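Notes for the bread and spreads talk, Terkside library kitchen
Maureen Pearce
2/16/22

Start on time even if people are still finding chairs. Handouts are on the side counter. Say where the restrooms are.

Opening. I have made sandwiches for a living for 27 years, first at the Fothergill lunch counter and then on my own. Most of what I know is about bread and what you put on it before anything else goes in. Tonight is about the second part. Filling gets all the attention and the spread does most of the work.

Why spread matters. It keeps tomato and cucumber from soaking the bread. It holds the sandwich together when you cut it. It carries the salt. Go all the way to the crust on both slices. Ask who stops short of the edge. (Most will put a hand up.)

Butter first. Soft, never melted. Take it out 30 minutes before. If you forgot, grate it cold onto a plate and it will be ready by the time the bread is sliced. Mention salted or unsalted, either is fine, but taste before you add ham.

Bean spread. One can of white beans, drained. Two spoons of olive oil, juice of half a lemon, one small garlic clove, salt. Mash with a fork. Leave some lumps in. It keeps three days in the refrigerator. Good with roasted peppers, good with leftover chicken.

Egg salad. Boil the eggs 10 minutes, then straight into cold water. Chop them when they are fully cold – warm eggs make the mayonnaise run. Mustard, a little celery, black pepper. Someone will ask about pickle relish. Yes, but drain it.

Pass the first tray here. Wait for people to sit back down.

Bread. Day-old is easier to slice and better for toasting. For a packed lunch use something with a close crumb. I buy the Stilura seeded loaf when I don't bake. Rolls are harder than they look because the filling slides out the back. Pull some of the middle out and save it for crumbs.

Packing. Wrap tight in paper, then put it in a box. Keep tomatoes separate if it will sit more than two hours. Anything with egg or mayonnaise needs an ice pack. Say this twice.

Questions I got in October: can you freeze them? Butter and cheese, yes. Egg and lettuce, no. Does the Zaltero knife stay sharp? Mine needs sharpening twice a year like any other.

Last part, five minutes. Read out the bean recipe again for anyone without a handout. Leftover bread goes home with whoever wants it – bags are under the counter. 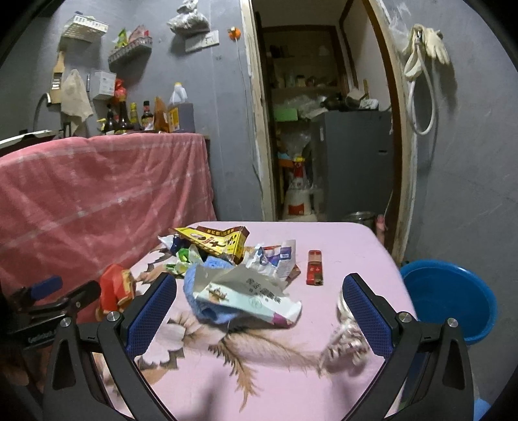 Next talk is soups. Sign-up sheet is by the door, and please print your name clearly.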